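# Site visit notes: Trevunov module handling cell, Clolten

The visit was arranged through the Jornby user group and took most of a Thursday. I went mainly to look at the written procedures. We are drafting our own handling rules for board-level automation, and Trevunov has had a set in force long enough for the weak parts to show.

The Clolten site runs three cells. We were given full access to the one used for inserting and removing circuit board modules, and a walk past the other two. Entry is through a grounding check at the door. Wrist strap and footwear are tested separately, and the gate stays locked until both pass. Visitors do the same test as staff and sign the same sheet.

The cell procedure is 65 pages. The operators work from a short extract clipped beside the controller, and the extract carries the same revision number as the full text. If the two numbers differ, the cell may not be started. We have had trouble with exactly this at Conceição, where old extracts stayed in use after the parent document changed.

The handling section was the most useful part. Modules are gripped by the side edges only. Finger force is set per module type and stored with the part number, so it can't be adjusted from the pendant during a run. The contact strip must stay clear of the fingers at all times, including on a failed pick.
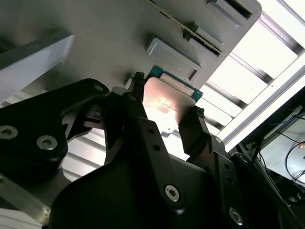
Insertion is split into an approach and a press, with a stop between them. During the stop the arm holds position and the controller compares the measured side load with the limit. Over the limit, the arm backs out along the path it came in on. It gets 2 attempts. After that the module goes to a quarantine tray and a person inspects both it and the slot before work resumes. The log we were shown held 2,696 insertions, with each retry recorded against the slot as well as the module - a worn slot shows up quickly that way.

Fingertips are treated as a wear part. They are checked at the start of each shift against a reference pair kept in a sealed bag, and replaced on visible rounding of the teeth. I asked for a measured limit and there isn't one. The quality group agreed this is a gap.

Cable routing at the wrist has its own page. The rule is that the arm is run through its full reach at low speed after any change to a cable or clamp, with the guard closed, and the result is signed by someone other than the person who made the change.

Items I would take over:

- matching revision numbers on extract and full procedure
- force values locked to part number
- retries logged by slot
- second signature after cable work

Items I would not take over as written:

- fingertip check by eye only
- paper quarantine tags, which are filled in by hand and were hard to read

Trevunov has agreed to send the blank log format. The next group visit is planned for December at the Jornby site.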